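Unit 7: Comparing two grippers on soft objects
Instructor: Habibur Roy
Lab supervision: Sandamali Navaratnam

Before this session you should have read the notes on contact and friction from Unit 6. We will use them again today, but with cloth in place of rigid blocks.

Cloth is difficult for a simple reason: it has no fixed shape. When you close two fingers on a block, the block tells you where it is by pushing back. A cloth pushes back very little. It folds, it slides, and often it goes away under the finger before any force is built up. For this reason a gripper which is excellent on blocks may be quite poor on a shirt.

We compare two hand-held grippers, which in the lab we call Fultton and Vastow. Fultton has smooth flat pads. Vastow has pads with a knurled surface. Both are used by hand, so the arm and its controller play no role in the result.

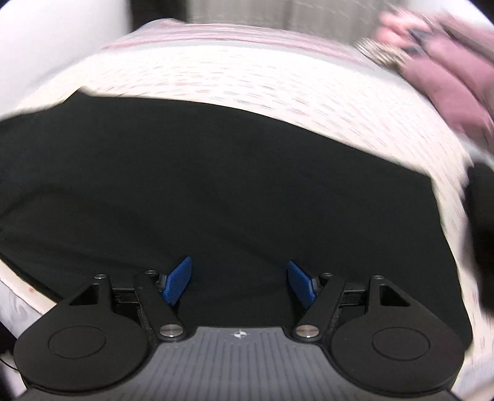

The approach angle matters more than most students expect. If you come straight down on a flat cloth, the tips press it against the bed or table and there is nothing between them to pinch. It is better to touch with both tips lightly, close slowly, and let the material rise into a small ridge. Then close fully and lift.

Dark cloth brings a second problem - the camera sees almost no texture on it. Wrinkles are our best visual cue, therefore please do not iron the samples.

Procedure for each pair of students:

Spread the cloth on the support and leave the natural wrinkles.
Open the jaws completely before every trial.
Try first at a fold, then at a flat region, then at an edge.
Lift slowly and hold still while your partner writes the result.
Repeat with the other gripper, in the same places.

A trial is a success only if the cloth stays in the jaws during the whole lift. If it slips and you catch it again, write "slip". Do not leave the field empty.

A recording can have up to 700 images. Keep all of them, also from the failed trials - we will need these in March for the unit on slip detection.

For the report, two pages are enough. Discuss where the two grippers differ, and also where they do not.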